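Two weeks with the Skadico starter kit

So the kit finally came in April, in one very big box that I had to drag through the garage because it wouldn't fit through the front door with the packing foam on. I'd been going back and forth on it since winter. I teach an after-school robotics club and do a bit of tinkering on the side, and I wanted a small arm I could use for pushing and sorting tasks without having to build every last bracket myself.

The Skadico bundle is sold by Bomerham, who also carry the Nomeo line (more on that further down). I paid $3000 for the arm, the controller, the basic tool set and a year of email support. Shipping was extra and not cheap, but the thing is heavy, so fair enough.

Setup first, because that's what everybody asks me. The quick start sheet says you'll be moving the arm in an hour. I was moving it in about three, and one of those hours went on a firmware update that kept stopping at the same spot. I wrote to support at 9 p.m. on a Friday, not expecting much, and had an answer before breakfast. Different cable, problem gone! I do wish they'd just put the better cable in the box.

The software is called Cullinane and it runs in your browser. I like it a lot more than I thought I would. You drag the arm to where you want it, save the point, drag again, save again, and then play the whole thing back. If you want to write code there's a Python library, and the examples in it are short and (mostly) work as written. The one for straight-line moves had a typo in it that sent me off to the forum, where somebody had already posted the fix. The speed slider is my favorite part. I keep it at 15 percent for anything new, and I'd tell you to do the same until you trust your numbers.

What bugs me is the manual. It's 1452 pages as a PDF! It covers every arm they've ever sold, and the search pulls up parts for models I don't own. I ended up printing the chapter on tool mounting and sticking it in a binder. The collar instructions in there are good once you find them, with proper drawings and torque values.

Now, the tools. You get a two-finger gripper, a suction cup and a plain straight rod for pushing. I figured I'd live on the gripper and forget the other two, but the rod is the one I keep coming back to. Pushing is such a nice problem. You can't just grab the thing and be done with it, you have to come in from the correct side, and if you're off center the block wants to swing around the tip. Round blocks are easier to think about than the stars, I find, because a cylinder looks the same from wherever you come at it. With a star you have to decide if you're hitting a point or the gap between two points, and my code doesn't know the difference yet.
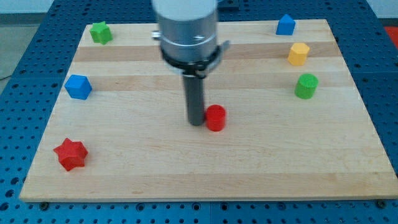 The height of the tip is the setting to fuss over. Too low and you're dragging on the board, too high and you risk riding up over a short block. I set mine by hand, save it as its own point in Cullinane, and then have every push start from that height. It took me a whole evening to get one I was happy with, and I've hardly touched it since. If you swap tools a lot, write the number down, because the software forgets it when you change the tool profile. (Bomerham, if you're reading, please fix that one.)

I also tried a run of 100 pushes, straight line, same block, same start. I didn't keep a proper score, I was mostly listening for odd noises and checking if the clamp worked itself loose. It didn't, and the arm stayed quieter than my 3D printer the whole way through.

A few people have asked if they should get the Nomeo instead. It's cheaper and lighter, and if all you want is to show kids how joints work, I'd say go for it. I borrowed one last year and had fun with it. But it flexed when I pushed on things with it, and that drove me nuts.

Would I buy the Skadico again? Yes, though I'd wait for one of the Bomerham sales and I'd order a spare cable with it. Next I want to get a camera talking to it so I can stop typing in block positions by hand. If you've done that with Cullinane, please leave me a comment and tell me which one you used!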